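What I Learned Trying to Make a Study Room Quieter

Shabnam Lodhi
Final report, Sound and Spaces elective
Clorham College

So my project started because I couldn't get any reading done. The first floor of the Jutbridge building has this long study area with a hard floor and a high ceiling, and if one person drops a pen at the far end you hear it like they dropped it in your ear. I complained about it so much in the first week of class that my instructor told me to make it my project, and I did!

My question was pretty simple. Why is that room so loud when the people in it are mostly being quiet, and what could a school with very little money do about it?

Background (the short version)

I went in thinking "soundproofing" was one thing. It's really two, and I mixed them up for a good month. Blocking sound means keeping it from getting through a wall, and for that you want heavy stuff with no gaps. Absorbing sound means soaking it up inside the room so it doesn't bounce around, and for that you want soft, thick, fuzzy stuff. Egg cartons do almost nothing for either one, which broke my heart a little, as I had been saving them.

The number people use for bounciness is reverberation time, which is how long it takes for a sound to drop by 60 decibels after it stops. A big church can be several seconds and a bedroom full of laundry is way under one. For a study room you want it short, so that other people's talking dies off before it piles up on top of more talking.

There's an old formula for it by Wallace Sabine, who worked it out by hauling seat cushions in and out of lecture halls at night. I love this guy. The formula says the time goes up with the size of the room and down with how much absorbing material is in it, and that's all there is to it, at least for ordinary rooms.

What I did

My plan was to pop balloons and record them. A balloon pop is short and loud and has a lot of different pitches in it, so it's a decent cheap stand-in for the starter pistol that older textbooks talk about (no way was I asking permission for that one). I recorded on my phone and opened the files in a free audio program, then looked at how fast the sound fell off.

I popped balloons in 4 spots in the study area, all before 7 in the morning when the building is empty. I wore earplugs. Please wear earplugs if you try this, the first pop I did without them and my ears rang through breakfast.

I looked at two pitches, 2,000 hertz and 4,000 hertz, and this was a mistake I'll get to in a minute. I picked them because a lot of the sounds that make speech clear, like s and t and k, have energy up there, and I figured if I could hear every word of somebody's phone call then that must be where the trouble was.

After that I borrowed moving blankets from my uncle's garage, hung them on coat racks along the longest wall, and did the whole thing over again.

What happened

The blankets worked, and you could hear it before you even looked at a graph. Without them the pop had this sort of zing on the end that ran back and forth between the two long walls. That's called flutter echo and it happens when you have hard flat surfaces facing each other with nothing in between. With the blankets up the zing was gone, and the decay at both pitches got clearly shorter in all the spots except the one by the stairs. I think sound was leaking up the stairwell and coming back down again, but I didn't get a chance to test that.

My first set of recordings was useless, by the way. The phone was turning its own volume down when the pop hit, so the loudest part came out squashed. I had to find the setting that shuts that off and then get up early all over again.

Then I wanted to know if where you sit matters as much as what's on the walls. Lots of people like a desk tucked into a corner with partitions up, and they'll tell you it's quieter in there.
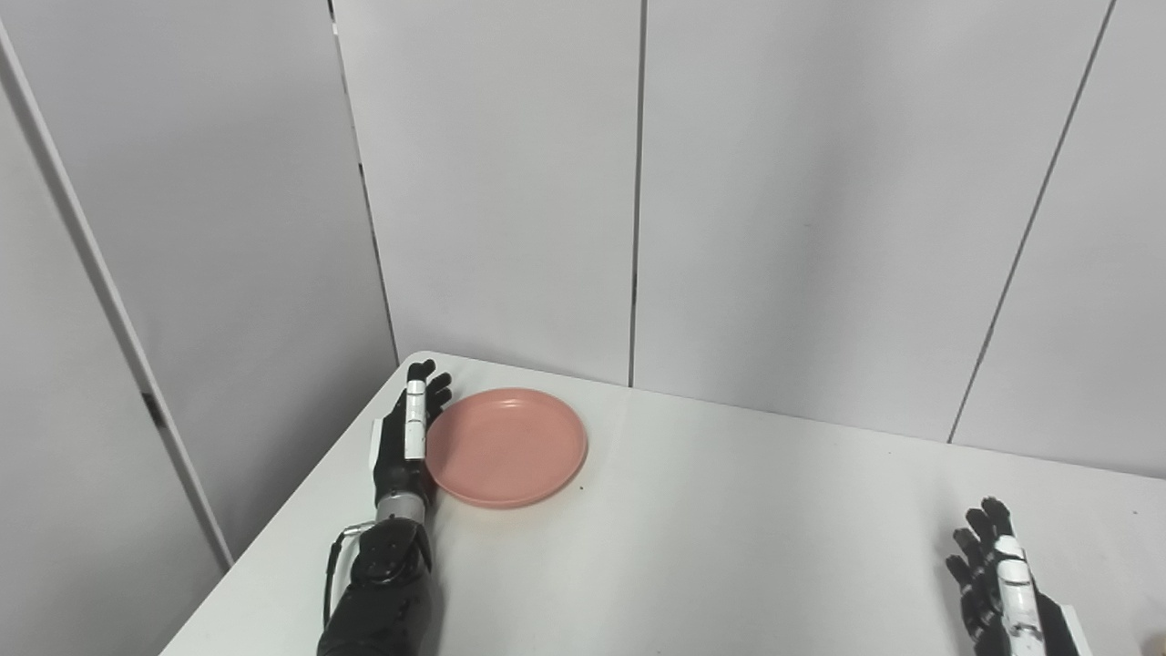

I was sure they were right, and I'm less sure now. A plain smooth partition is hard, so it reflects. It can block some of the direct sound from a person talking on the other side, especially if it's taller than your head when you're sitting, but sound still comes over the top and off the ceiling. And your own noise gets sent right back at you, so typing feels louder. When I tried it with a borrowed divider, the pop from across the room was a bit softer but the tail on it sounded the same as before. Pinning a blanket on the inside helped more than moving the divider closer did.

What I'd do differently

Okay, the mistake. I only looked at high pitches, and thin soft things are good at soaking up high pitches. So of course my blankets looked amazing! The low rumble from the air vents and the hum of voices through the wall are lower down, and a blanket barely touches those. You need something thicker, or you need an air gap behind it. My classmate from the Sakamoto dorm pointed this out during my presentation and I had no good answer at all.

I'd also take 3 pops in each spot and average them. I did one per spot because I ran out of balloons and the store on Ultport Street was closed. And I'd bring in people, because a room with bodies in it is less echoey than an empty one, and nobody studies in there at dawn except me with a pin.

If the school wants to spend a little money, I'd put thick panels on one of the long walls and leave the other one alone, then rug the walkway for the footsteps. I gave my graphs to the building office in the spring. They said they'd look at it over the summer, and my uncle would like his blankets back either way.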